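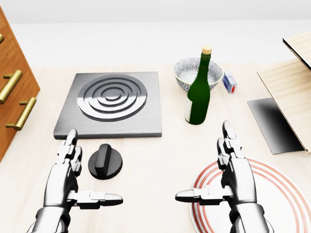 Lesezeit: 4 Minuten

Keltstead hat zwei Steuerungen für mehrfingrige Roboterhände in der Simulation gegeneinander antreten lassen und die ersten Ergebnisse veröffentlicht. Verglichen wurden der Regler von Hajdu, der die Gelenke über fest hinterlegte Griffmuster führt, und das lernende Verfahren von Aletti, das seine Bewegungen aus aufgezeichneten Vorführungen ableitet. Beide steuerten dasselbe zweiarmige Modell in derselben nachgebildeten Küchenumgebung. Als schwierigste Einzelaufgabe gilt den Entwicklern der schwarze Drehknopf vor der Kochplatte. Er ist klein und rund, und greifen lässt er sich nur an dem schmalen Steg auf der Oberseite. Flasche und Schale bieten den Fingern deutlich mehr Fläche.

Insgesamt wurden 1.524 Durchläufe gerechnet, verteilt auf die beiden Steuerungen. Nach Angaben von Keltstead galt ein Durchlauf als bestanden, wenn der Gegenstand gegriffen, bewegt und ohne Kollision wieder losgelassen wurde. 917 Durchläufe erfüllten diese Bedingung. Eine Aufschlüsselung nach Steuerung und Aufgabe soll mit dem ausführlichen Bericht folgen, der noch geprüft wird. Vorab teilte das Unternehmen lediglich mit, dass der Hajdu-Regler beim Drehknopf vorn liege und das Aletti-Verfahren bei Aufgaben, an denen beide Hände beteiligt sind.

Die Ausgangsstellung ist für beide Steuerungen gleich festgelegt. Die Finger zeigen nach vorn, die Daumen sind einander zugewandt. Aus dieser Haltung heraus muss die Steuerung entscheiden, welche Hand die Aufgabe übernimmt. Beim Hajdu-Regler ist diese Zuordnung fest vorgegeben, beim Aletti-Verfahren ergibt sie sich aus der Lage des Zielobjekts. In den frühen Testreihen führte das mehrfach dazu, dass beide Hände gleichzeitig losfuhren und der Durchlauf abgebrochen werden musste. Eine im November nachgereichte Version sperrt die zweite Hand, bis die erste ihr Ziel erreicht hat.

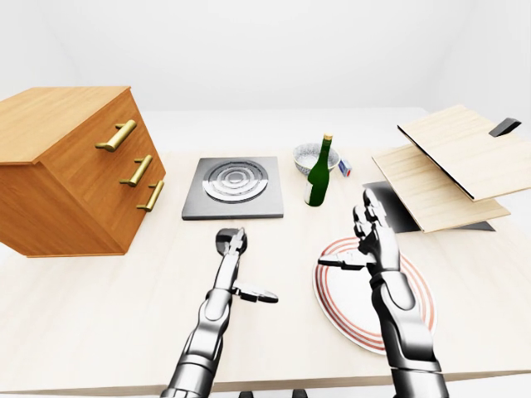 Umstritten bleibt, wie weit sich die Werte auf echte Hardware übertragen lassen. Kontaktkräfte an den Fingerkuppen werden in der Simulation vereinfacht berechnet, und die Reibung ist für alle Oberflächen mit demselben Wert angesetzt. Glas, Keramik und Metall verhalten sich damit beim Zugreifen gleich. Keltstead räumt ein, dass vor allem die Ergebnisse bei der Flasche deshalb zu günstig ausfallen dürften. Für die nächste Testreihe sollen Reibwerte je Material hinterlegt werden.

Auch der Blickwinkel der virtuellen Kamera wurde untersucht. Die Steuerungen erhielten ihre Bilder aus wechselnden Positionen schräg oberhalb der Hände. Schon kleine Verschiebungen hätten beim Aletti-Verfahren die Trefferquote gesenkt, heißt es in der Mitteilung. Der Hajdu-Regler reagierte darauf kaum, weil er die Objektlage direkt aus der Simulation übernimmt und die Kamerabilder nur zur Kontrolle nutzt. Auf einem realen Versuchsstand stünde ihm diese Angabe nicht zur Verfügung. Ein direkter Vergleich der beiden Quoten sei daher nur eingeschränkt möglich.

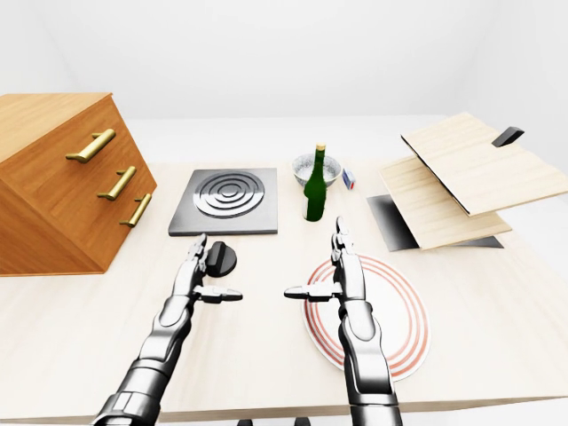

Zweiarmiges Handmodell in der simulierten Küchenumgebung, links vorn der Drehknopf.

Die Tests auf echten Armen sind am Standort Hildale vorgesehen. Dort werden zwei baugleiche Versuchsstände eingerichtet, je einer pro Steuerung. Geplant sind bis zu 1.000 Versuche, zunächst nur mit dem Drehknopf und den Griffen des Schubladenschranks. Die langen Stangengriffe gelten als vergleichsweise einfache Aufgabe und sollen als Bezugswert dienen. Aufgaben mit beiden Händen kommen erst hinzu, wenn die Abschaltung bei Kollisionen abgenommen ist.

Hajdu und Aletti stellen für die Versuche jeweils eigene Softwarestände bereit, die während einer Testreihe nicht verändert werden dürfen. Die Szenendateien der Simulation will Keltstead zusammen mit dem Bericht zugänglich machen, die Modelle der Hände zunächst nicht. Einen Termin für die Veröffentlichung nannte das Unternehmen nicht.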